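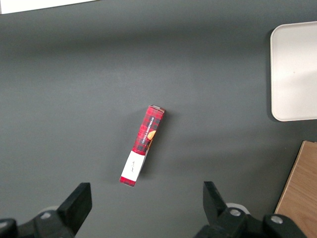

Home Projects Data FAQ Contact

Collecting pick-and-place examples: common questions

August 2023 – by Buppha Chuensuk
3 min read

What counts as one example?
One complete attempt, from the open gripper to the release. The operator presses the pedal to start and again to stop. Bivura saves the wrist video and the joint positions together.

How many do you have so far?
2756, recorded at the Panyasiri workshop since May. We threw out 267 of them, mostly for dropped video.

Do you keep failed grasps?
Yes, if the operator recovers and finishes the task. If the item leaves the table, stop and mark the attempt as void.

How should I place the item?
At a different angle each time. Long, narrow boxes need the most variety – the fingers have to close across the short side, and a model trained on straight boxes will try to grab a slanted one the wrong way.

Can I use any grocery box?
Any carton that fits between the open fingers across its width. Printed packaging is fine, and we like busy patterns. Please don't tape over labels.

Should the table be cleared first?
Keep the space next to the item free. Trays and boards can stay near the edges, and you can move them between attempts.

How long is a session?
40 attempts, then a break. Tired operators get slow and jerky, and it shows in the recordings.

Who checks the recordings?
Theerawat Wannasri looks at every attempt before it goes into the training set. Send questions about rejected ones to him, with the session number.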